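Greening the office kitchen without starting a war

Small firms like to begin their good works in the kitchen, on the grounds that it is cheaper than the boardroom and has biscuits. Fair enough. At Drellen we have 11 people, one fridge and a published set of values, and the fridge is by far the harder to live up to. These are the tips that survived the first winter.

Buy the coffee last. Everyone wants to start with ethical beans because they come in a nice bag. Sort out the kettle first. Mark the two-mug line with a strip of tape and descale it once a month with a mug of white vinegar and a mug of water, left for an hour, then boiled and rinsed twice. Rinse it a third time if the finance people are in.

Give the milk one owner. Shared milk is a fine principle and a poor system. We order from Khổng, the shop on the corner, in glass bottles, and whoever opens a bottle writes the day on a sticker. Anything near its end goes into scones. Thoa Nông makes the scones, so this has never been put to a vote.

Wipe surfaces with something dull. One part washing-up liquid to plenty of warm water will clean most worktops. Keep vinegar off marble and other natural stone, however green it makes you feel. Old T-shirts cut into squares do the job of paper towels, and the ones from past team-building days can finally be of use to somebody.

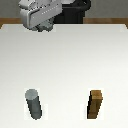
A pale worktop shows every splash, so wipe as you go.

Put the food bin where people stand. Ours lived behind the door and collected one teabag a day. Next to the kettle it fills by mid-afternoon. Line it with newspaper, empty it before you go home, and freeze fish scraps until collection day.

Be careful with sums. Murnex, upstairs, put up a poster saying they had saved 1,321 paper cups since November. By spring the poster said some 3,000, and it was laminated. If you must have a poster, write on the back of the last one.

Pay the cleaner properly. It's less photogenic than a bamboo fork and costs more, which may explain why it comes so low on most lists, including this one. Ask which products she likes using, then buy those, and leave the sink clear at night.

Mend before you replace. The Dunlow toaster has had 2 new levers and a crumb tray bent back into shape with pliers (unplugged and cold, please). It browns one side only. We turn the bread round.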